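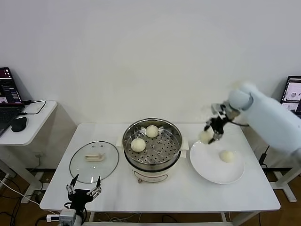
Four steamed buns, a steamer pot and its glass lid.

Why Are Steamed Buns So Soft?

Last updated: March
Reading time: 4 minutes

I love bread. I love the crunchy, brown, crackly outside that leaves crumbs all over my shirt. But steamed buns don't have any of that! They're pale and smooth and squishy, like a little pillow you can eat, and they start out as dough just like a loaf does. So what happened to the crust?

The answer is steam, and steam is a lot more fun than it sounds.

First, the water

When water gets hot enough, it boils. Bubbles of gas rise up from the bottom and pop at the top, and that gas is water vapor – water that has spread out so far you can't see it. I used to think the white cloud over a pot was the steam. The cloud is really tiny drops, made when the vapor cools down in the air and turns back into liquid.

And wow, does water spread out when it boils. One spoonful of water would fill more than a thousand spoons as steam! (You'd need a very big silverware drawer.)

Next, all those holes

Look at the metal tray in the top of the pot. It's full of little round holes. In a steamer, the water goes down below and the food sits up on a tray like this one, so the buns never go swimming. Steam comes up through the holes and wraps around them.

When the steam touches a cooler bun, it turns back into water and lets go of a lot of heat. That heat is what cooks the dough. It's also why steam can burn you badly even though it looks so soft and floaty. Please don't put your hand over a steaming pot, ever. Let a grown-up lift the lid.

Why no brown crust?

An oven is hot and dry. You might bake bread at 400 degrees Fahrenheit or more, and the outside of the loaf dries out and turns brown. Steam in a kitchen pot only gets to about 212 degrees, and it's wet. The outside of the bun stays damp and never gets hot enough to go brown, so it keeps its creamy color.

The puffy part comes from yeast. Yeast is alive, and it's so small you need a microscope to see a single one. It munches on sugars in the dough and makes gas, and the gas blows up little bubbles inside. Then cooking sets the dough so the bubbles stay put. Tear a bun open and you can see where they were!

What does the lid do?

It keeps the steam in, so the buns cook all over. The glass one up top has a little hole for steam to get out, too. With no hole at all, pressure could push the lid up and make it rattle. I like glass lids best – you can peek without letting the heat out, at least until the drops fog everything up.

Something to try

Ask a grown-up to hold a cold metal spoon in the steam from a kettle, using an oven mitt. Watch from a step back. Drops will show up on the spoon in no time, and that's the same thing that happens on the outside of a bun.

Then have a bun. I like mine with a bit of honey, and I eat the bottom first.

More to read
Why Does Popcorn Pop?
How Yeast Makes Bubbles
What Is Fog Made Of?
Why Onions Make You Cry
Can You Boil Water in Space?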